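Right, bowl update for those who asked. I've finally got a full set of mixed colours and I'm not going back to plain white.

Big red one is for salad, orange for crisps, green for pasta, blue for whatever's left over. The tiny pink one is olives only - I will not be taking questions.
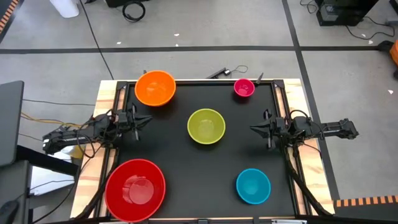 Tomomi Hayashi replied that hers are all from Dramley and the red faded after more than 29 washes, so did mine say dishwasher safe on the bottom?

Good shout Tomomi! Mine came from the Valta sale and there was a little leaflet, top rack only. I've been doing them by hand anyway, takes two minutes.

Next job is finding a shelf for them. They nest if you start with the red, but then of course the one I want is always the pink. Suggestions welcome, small kitchen!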